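Ticket: Open day, bedroom folding station, unit 017 drops
Opened by: Jeptoo Gachanja
Site: Eston, bedroom station
Opened: 4 May 2024
Status: Open, waiting on part
Priority: Medium

Problem as reported

During the open day demonstration, the hand-held gripper labeled 017 stopped showing up in the Fledell recorder three times. Each time the status light in the software went gray and the session kept running on the other gripper only. Visitors were in the room for two of the three. The second gripper had no faults all day.

The demonstration is the clothes task. One operator works at the bed with a gripper in each hand, picks garments from the pile, lays them on the mat and folds them. Visitors stand in the doorway and watch the live view on the hall monitor. Each group gets one full round and then a few minutes for questions.
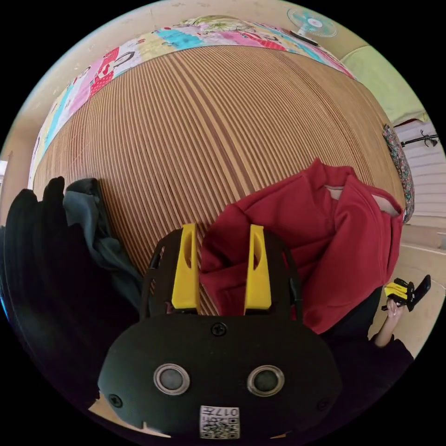

The first drop came early in a round. The operator did not notice and finished the round. I noticed because the hall monitor had frozen on the left view. Restarting the recorder brought 017 back.

The second drop came with the next group. Same symptom, same fix. I told the visitors we were reconnecting a device and they were fine with it. One of them asked if the fabric matters, and I said thick fleece is harder than a thin shirt with these pads.

The third drop was between groups, with the gripper lying still on the bed. That rules out hand movement as the only cause.

What I checked

Battery on 017 read 97 percent at the start of the day. It was still well above the warning level at the third drop.

Storage on the recorder was fine. We had 600 GB free and used very little of it.

Pads and finger screws were tight. Jaw travel was normal in the calibration screen, open and closed.

Swapped the USB cables between the two grippers at the hub. The fault stayed with 017, so I put the cables back.

Moved 017 from port 4 on the Grukden hub to port 2. It ran through the next round without a drop. Then I moved it back to port 4 and could not get it to fail again in the time I had, so this test does not prove much.

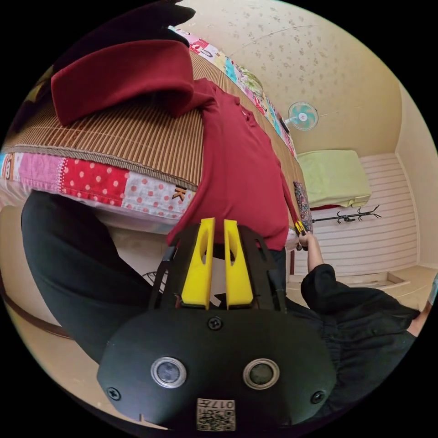

Logs

The Fledell log shows the same line before each drop: device heartbeat missed, timeout 400 ms. There is no low voltage warning and no temperature warning. The other gripper has no missed heartbeats in the same log. Full log is attached to this ticket.

Reply from Isah support

Asked for the firmware version and whether the connector at the gripper end feels loose. They also suggested a longer timeout as a temporary measure.

Update from Jeptoo

Firmware matches on both grippers. The connector on 017 has a little more play than the one on the other gripper. I can't make it drop by wiggling it, but I would still like it replaced. Timeout left as it was, so that we don't hide the fault before it is found.

Next steps

Isah to send a replacement connector board for 017.
Jeptoo to run a long idle test on port 4, gripper on the bed, nobody touching it.
Keep 017 off visitor sessions until both are done. The next open day is later in May and we need two working grippers for it.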